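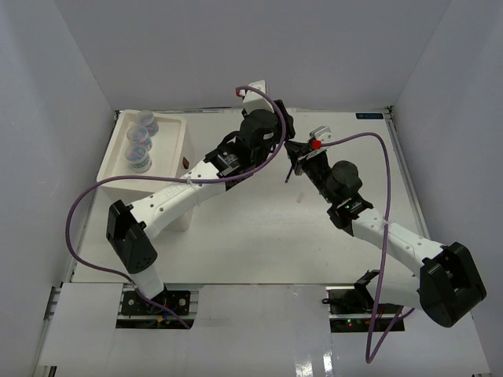
Photo: Dolteck

I met Zeyu Dong over a very large iced coffee in April, and we got onto flyers before I'd even sat down. He runs Lustidero, a two-person shop that does door hangers and sidewalk signs for small businesses, and he loves paper (really loves it!).

"People keep a door hanger if there's a coupon on it," he told me. "I've seen them on fridges two years later."

His smallest run is 1,000 pieces, and he walks some of the routes himself. I asked what owners get wrong. "Too many words. They want the whole menu on there - and the phone number ends up tiny."

Ceramik, a tile store he works with, went the other way: one color, one line, one address. Zeyu wanted a picture of a bathroom on it and lost that argument. "I was wrong, the plain one looked great," he said, laughing.

Next up is a set of window posters for a bakery, and he's still fighting with the owner over the shade of yellow.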